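Workshop notebook, kitchen end
19 December 2023

Last entry before the break, so I'm going to let myself ramble a bit. The kiln is off, the glaze buckets are lidded and labelled, and the only thing left on my list is the dishwasher question, which I have been putting off writing up because my notes on it are spread over three different scraps of paper and the back of a Bronura invoice.

For anyone picking this up in the new year, the question came from the cafe in Udport. They liked our bowls well enough to ask for 100 of them, which was lovely, and then in the very next line they asked whether they'd survive a dishwasher that runs all day. Fair enough too. I said yes, because I believed it, and then I lay awake thinking I'd only ever washed mine by hand at home with a soft sponge and the radio on. So we've been putting bowls through the old machine in the kitchen ever since, along with whatever else was in the cupboard, so that our own ware has some company and I have something to compare it with.

We're up to 16 full cycles on the plain white glaze (the one in the book as Milora, batch 122). I looked them over under the lamp this morning with a cup of tea going cold beside me. No crazing that I can find, and I did look, with the loupe and with the ink trick as well. The foot rings are still smooth. One bowl has a grey mark inside that I took for a scratch and got quite upset about, but it rubbed off with bicarb and a damp cloth, so it's metal transfer from cutlery and I've written it down as that. Worth telling the cafe, I think. Customers always believe it's a scratch.

The Tazi glaze I'm less happy with. It's the satiny one, and to my eye it has lost a little of its softness, or perhaps gained a little, I keep changing my mind. I need an unwashed bowl from the same firing to hold next to it and of course I sold the last one at the market. Please, whoever fires next, keep one back and put it in the drawer with a sticker on it!

Now, loading. I had no idea how much difference this would make. For the first few runs I packed things the way I do at home, which is to say wherever they'd go, and I got two chipped rims straight away and blamed the clay body. Poor clay body. Since then I've been fussier. Bowls go on their sides between the tines wherever they'll fit, with enough space that you can waggle each one without it knocking its neighbour. Patterned ones go in with the rest, no special treatment, as the whole point is to find out what happens. Anything too wide for the tines gets a spot to itself, and if it has to lie flat then it goes in upside down for the wash itself, or you'll be tipping out a puddle at the end and wondering why there's a tide mark.

The plain white, and the coloured bowls on their sides in the rack:
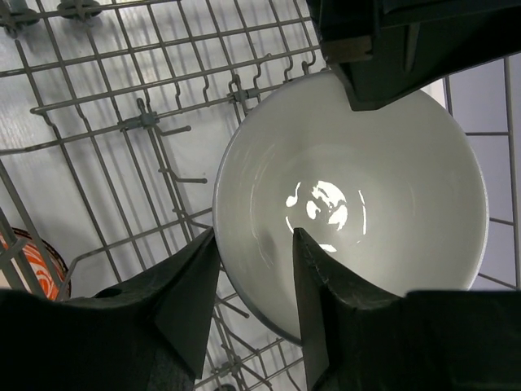
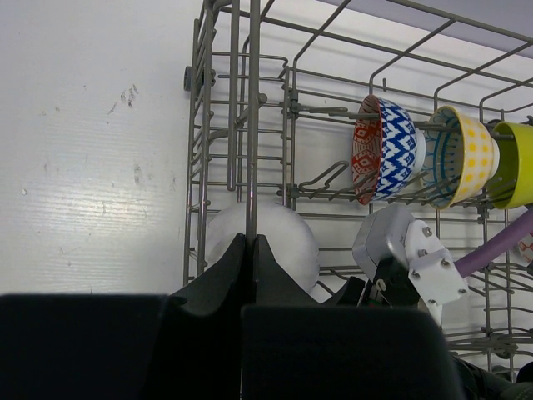
Unloading deserves a word as well, as I'm fairly sure that's when the third chip happened. It was me, I was in a hurry, and I pulled a bowl out at an angle and caught it on the next one along. Straight up and out, one at a time, and let them cool with the door open first. A warm bowl feels tougher than it is. I've put a folded tea towel on the bench to set them down on, and I'd be grateful if it stayed there and didn't get used for wiping up slip.

Still to do in January: finish the run on the white, start the Tazi again properly with a control bowl, and try the cheaper tablets, because I suspect that's what the cafe uses and it's no good testing with the gentle ones. I'd also like to weigh a few bowls dry before and after to see if they're taking up water. The kitchen scale isn't fine enough, so I'll ask next door if we can borrow theirs.

The machine's meter says 1,317 hours, for what it's worth, and the filter wants cleaning. I did the top half and ran out of patience. The new filter brush is under the sink, behind the rags.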